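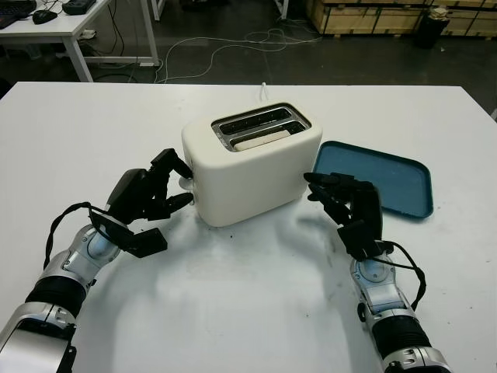
Toaster task, one slice in the front slot, tray to the right.

Midodura breakfast set - readme

What's in here: short recordings of toast being made at a white table. Toaster, bread, tray. No butter or jam in this version, maybe later.

606 recordings, 19 held back for testing. Please don't train on those.

Things used
- toaster, two slots, white, lever on the side. Same one all the way through
- sliced white bread, medium. Thick slices jam so we stopped buying them
- blue-green plastic tray, for the toast to land on

Steps, in the order they're labelled
1. bread in slot
2. lever down
3. wait (trimmed to 300 frames, nobody needs the whole wait)
4. toast out
5. toast on tray

Step 4 is the messy one. Toast breaks, crumbs go everywhere. Broken slices are kept and tagged "broken", not thrown out. If a slice lands half off the tray it is tagged "edge" - Meenakshi and I disagreed on a few of these so expect some wobble.

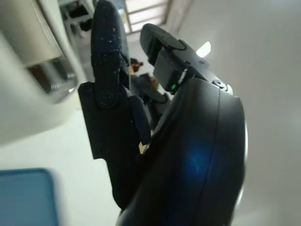

Crumbs get wiped up between sessions, not between slices, so later recordings in a session will have more of them about. Crumb tray emptied every morning. Was forgotten for a bit in March, sorry, see notes.txt.

Known problems
- tray angle isn't fixed, it gets nudged. Dont rely on it
- browning dial setting missing from the early files
- "lever_down" is spelt "lever_donw" in one folder, will fix

Labels by Meenakshi Gautam and Tyson Perron. Questions about the bread or the tags to Tyson, anything else to me.

Ebuka Onuoha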